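Search this site
Enter keywords
Go

Project Report: Equipping a Garment-Handling Bench on a Student Budget
Group 8: Nandi Baloyi, Oddur Ketilsson, Fenna Mulder

3. Budget and purchasing

Our first equipment list ran to 15 items and would have bankrupted a small town. Our supervisor, Vibeke Ásgeirsdóttir, returned it with one line left standing: hand-held grippers, two. Everything else had to be argued for.

We argued mostly about finger pads. Corlow sells them in packs of 8, Griditex sells them singly at a price that suggests jewelry, and soft cotton gets pinched, twisted and bunched in ways neither catalog mentions.
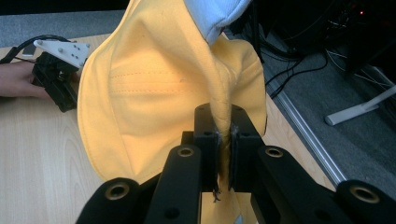 We therefore budgeted for pads as a consumable and moved them out of the hardware line. Spare cables went in there too, after Oddur priced one in June and had to sit down. Shipping came to 131 euros, more than all the hats and shirts together.

3.1 What we would change

Order the threaded inserts early. Viltell quoted a lead time of about 3 weeks, a figure we now regard as poetry. We would also keep a reserve for the things we forgot, which in our case included a table.

Recent reports
Szilágyi mount: cost review
Bjarke Frandsen: Leasing or buying a test arm
Planning a shared tool crib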